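Varton bench notebook, two-arm table cell
July, started 9:40 in the morning

Picking up where I left off on the right arm. The cycle counter read 3,645 when I powered up, and the last finger service in this notebook was logged at 2,671, so we are well past the point where I like to have a look at things (I know, I know, I said I'd do it sooner). The complaint carried over from the last session was that the right gripper closes a hair late and that its cable tugs at the wrist whenever the forearm swings out to the far side of the table.

I started with the cable and left the fingers for later, which I think was the right order. With both arms raised and the grippers at the table I could finally see how much slack we've been giving that right side. It hangs down the front of the arm in a big lazy arc, much wider than anything on the left, and I'd been blaming the Flarnik driver board for what may well be plain old cable drag. I'm a little embarrassed by how long I spent in the driver settings!

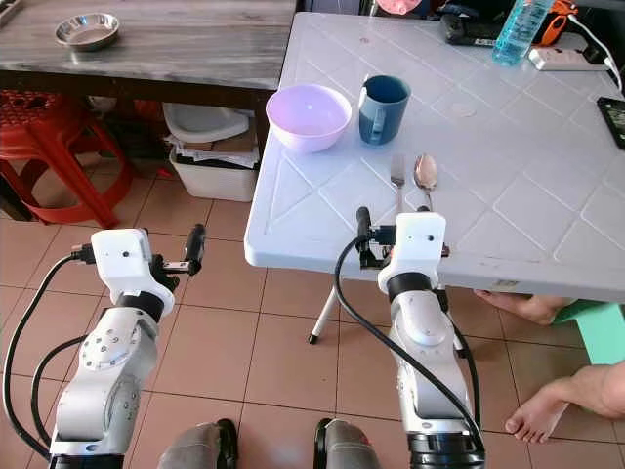
Both arms up at the white table, bowl, mug, fork and spoon set out. Note the long cable run on the right gripper.

Moved the clip on the right forearm up by 2 inches and re-dressed the cable so it leaves the gripper pointing down the arm. Swung the wrist slowly through its whole travel by hand with the power off, then again at 5 percent speed with my thumb on the stop button. No tugging that I could feel. I left the left arm alone, it has been behaving beautifully and I don't want to give it ideas.

Next the fingers. Wiped all four down with a barely damp cloth and let them dry while I had my coffee. Re-zeroed the right gripper from the Skallora panel: open fully, wait for the click, close on nothing, save, open again. It took the new zero on the second try. The first time I forgot to hit save, so if you're following these notes, please don't skip that one like I did.

Then on to the thin plastic pieces, which are my favorite check because they flex and will tell on a bad zero right away. I keep the wrist camera view up on the side monitor for this, mostly to watch how the rim sits against the right finger. The thing to look for is the rim lying along the inner face of the finger. If it's riding up on the rounded tip, back off and come in a bit lower. There's also a slightly worn, dusty look near the tip of the left finger in this view, so I'm putting it down for a closer look under the lamp. 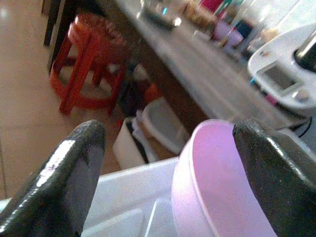 Still to do

Look at the left finger tip properly and decide whether it needs changing. Spares are in the Hailu drawer, under the bag of clips.

Run the fork and spoon picks again at normal speed with the cable in its new spot.

Write the new clip position on the arm sheet, and put the driver settings back to where they were before I started fiddling.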